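How to Run a Gripper Demo at an Open Day

We have held two of these at Oltora now, and the second went better, mostly thanks to the steps below.

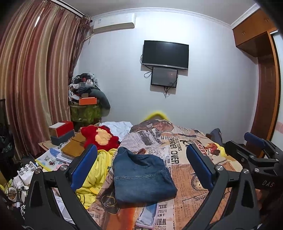
1. Pick one job. Folded jeans on a bed will do. Visitors follow laundry without a lecture, and they all have opinions on folding.

2. Leave the bedside table alone. A tidy room makes every tool look clever, and the crowd knows it.

3. Check the finger pads and the bracket screws before the doors open. Do it again at noon.

4. Let people hold the gripper. Show them the grip once, slowly, then step back. Children get it in seconds. Engineers ask for the manual.

5. Keep groups to 22. We tried more in August and the back row saw a fine selection of shoulders.

6. Save the numbers for the end. "We have 3000 recorded grasps" gets a polite nod. "Now you try the plush toy" gets a line out the door.

7. Have an answer ready for "When can I buy one?" Ours is "Not yet" – said 122 times at the Duvton open day, by my tally sheet.

Pack spare pads. Charge everything the night before, including yourself.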